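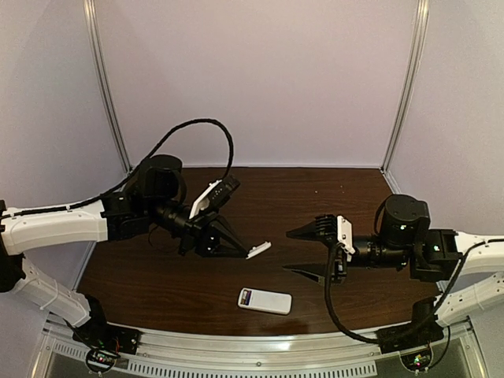 ## Tema 5. Gestión de neumáticos y relevos en carreras de resistencia

Apuntes de la asignatura Ingeniería de Competición. Agosto de 2024.

En el tema anterior vimos el consumo de combustible por vuelta. Ahora añadimos el neumático, que en una prueba larga condiciona la duración del relevo tanto como el depósito.

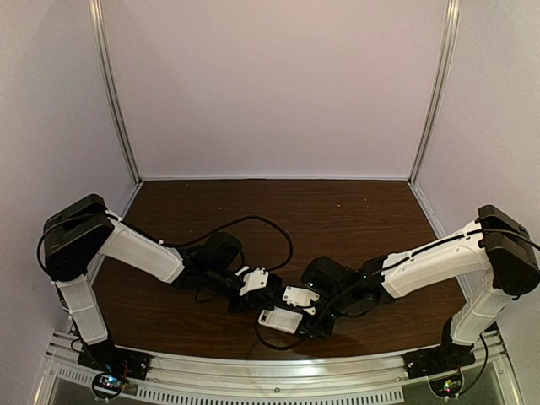
**Thongchai Kaewsai**
Profesor de Dinámica Vehicular

### 5.1 Degradación y desgaste

Conviene separar los dos términos, que en el paddock se usan casi como sinónimos.

- **Desgaste:** pérdida física de goma. Se mide en milímetros de banda de rodadura.
- **Degradación:** pérdida de agarre por ciclos térmicos. Se observa en el tiempo por vuelta, aunque quede goma de sobra.

Un compuesto blando puede degradarse mucho antes de gastarse. Con un compuesto duro en asfalto abrasivo suele ocurrir lo contrario.

### 5.2 El relevo doble

Hacer un relevo doble significa repostar sin cambiar las gomas. Se ahorra tiempo en el box y se pierde en pista. La condición de equilibrio es:

`T_cambio = Σ (t_usado − t_nuevo)`

La suma se extiende a todas las vueltas del segundo relevo. Si el término de la derecha supera al de la izquierda, compensa cambiar.

Caso de clase: el equipo Grukov, en el circuito de Zerdale, hace relevos de 28 vueltas y tarda 14 segundos en cambiar las cuatro ruedas con el repostaje ya terminado. La pérdida media admisible es, por tanto, de medio segundo por vuelta. En los ensayos de junio el coche perdía más que eso solo en las últimas 9 vueltas; en las anteriores la diferencia era pequeña. El resultado depende entonces de la curva completa, y por eso hay que sumar vuelta a vuelta. 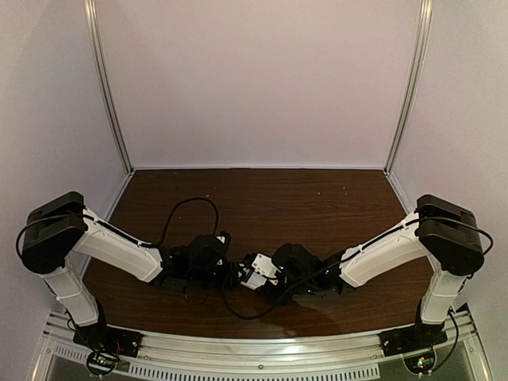 *Figura 5.1. Dos brazos sobre una mesa de trabajo.*

### 5.3 Presiones

La presión en frío se fija para alcanzar la presión objetivo en caliente tras las primeras vueltas. De noche el asfalto se enfría y el neumático tarda más en llegar a su ventana. Dantas, el segundo equipo del caso, sube la presión de salida al anochecer. Zastden mantiene la misma y acepta una vuelta de salida lenta.

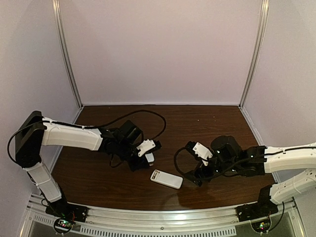 Ninguna de las dos opciones es válida para todos los circuitos. En trazados con curvas rápidas y largas, una presión inicial baja castiga los flancos, y el daño se arrastra durante el resto del relevo. Hay que revisar también la caída: con más ángulo aumenta la temperatura del hombro interior.

### Ejercicios

1. Repetir el cálculo del apartado 5.2 suponiendo una pérdida lineal desde la primera vuelta.
2. Razonar cómo cambia la decisión si el reglamento permite cambiar ruedas durante el repostaje.
3. Dibujar la evolución de la presión en un relevo nocturno para Dantas y para Zastden.

La entrega se hace por el aula virtual, en un único PDF y con las unidades indicadas en cada paso.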